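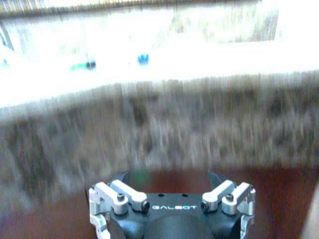
The ground floor hall at the Mendonça building in Plunlow is open again after the work on its floor. The doors were unlocked at eight in the morning, and by lunch the first groups had already brought back their boxes, which had been kept in the upstairs corridor since April.

The hall has 2,362 square feet. Its old gray covering had been repaired many times, and in the last winter it started to lift near the side entrance, where people come in with wet shoes. The new floor is reddish. This color was chosen by the users of the building, who could put their name under one of two samples at the front desk. The other sample was a light green, and it lost by 50 names.

The work was done by Wesis, a flooring company from the same town. It was planned for May and finished in June. The delay came from the layer under the old covering, which was uneven along the north wall and had to be filled and left to dry before anything could be put on it.

Yolandi Ngubane, the manager of the building, told us she is satisfied with the result, although she would have liked to have the room back earlier. "We had the sewing class in the kitchen and the chess club on the stairs," she said. "They were very patient with us, and now they have their room."

There are some new rules for the hall. Tables and chairs must be lifted when they are moved, and the heavy cabinets should be rolled on the low carts that are kept next to the storage room. Felt pads for chair legs are free at the desk — the building has bought 600 of them. Shoes with spikes are not permitted. Spilled drinks should be wiped up at once with water only, without the strong cleaner from the kitchen.

The storage room behind the hall has also been put in order. Every group now has its own shelf with a label, and things without a label were moved to the office. Among them are several extension cords, a bag of children's coats and a coffee maker. They can be collected until the end of the month.

The evening program begins with a concert by the Grotetti choir at seven. Entrance is free, but seats cannot be reserved. Groups who want to change their hours for the autumn should write to the office before the end of August. The side entrance stays closed for one more week while the door frame is painted.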